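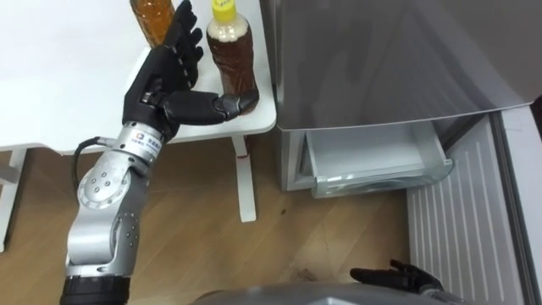

4. Connecting the Grirnaveck hose timer to an outdoor tap

Before you start, check that the tap thread is clean and that the old rubber washer has been removed. The timer is supplied with its own washer, part 131. Do not fit both.

1. Turn the tap off fully.
2. Screw the timer collar onto the tap by hand, turning clockwise. Do not use a wrench or multigrips.
3. Slide the battery tray out of the base and fit 2 AA alkaline batteries. Rechargeable batteries are not suitable.
4. Push the tray back in until it clicks. The display will flash 12:00.
5. Attach the inlet filter and hose fitting to the outlet.
6. Turn the tap on slowly and check the collar for drips. If it leaks, turn the tap off, reseat the washer and tighten by hand again.

Note: On taps with a worn or painted thread, use the Kukdale brass adaptor (sold separately, part 562).

Setting the clock and first program

1. Hold SET until the hour flashes. Press + or - to change it, then press SET to move to the minutes.
2. Press PROG. Choose a start time. Early morning suits most lawns and garden beds.
3. Choose the run time and press SET.
4. Choose the watering days. If your council has water restrictions, check which days apply to your street number.

The timer holds up to 4 programs. Programs that overlap run one after the other, in order of start time.

Caution: Use with cold mains water only. Do not connect to a hot tap.

Caution: Where frost is likely, remove the timer, drain it and store it indoors with the batteries out. Frost damage is not covered by the warranty.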